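What the Cubes Taught Us

Posted in March by Berenice Zepeda

For my whole second year I was sure our policy was failing on furniture because we had too little data. In the Mudton set we had 1331 episodes, so I asked for more, and we went up to 2744. The result on the chair and stool tasks moved by almost nothing. I was quite sad about this for a week.

Then I looked at the tracking and left the network alone. We get the hand position from the printed markers on the cubes, and for small table objects this works well. With furniture the hands go low and far forward, the wrists turn, and one cube face is seen at a steep angle. The pose begins to shake. The policy learns the shaking too, very faithfully.

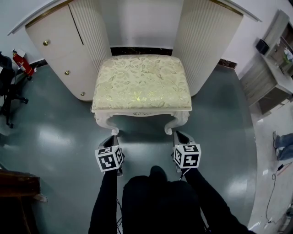
What we changed

We made 2 changes. First, we solve for all visible faces of a cube together, where before we took the best single face. Second, we give each frame a weight from its reprojection error, so a bad frame counts less in training. I call this version Landach, the old one was Sultana.

On the stool task, Sultana finished 2 trials out of 12. Landach finished 9 of 12, with the same episodes and the same training time. I still don't know why the 3 others failed. My guess is the glossy floor, but I have no proof yet, and I will write again when I have tested it.

Recent posts
Notes on calibrating Wemar
Why I label my own failures
Reading list for new students

This site uses cookies. By continuing to read you accept our cookie policy.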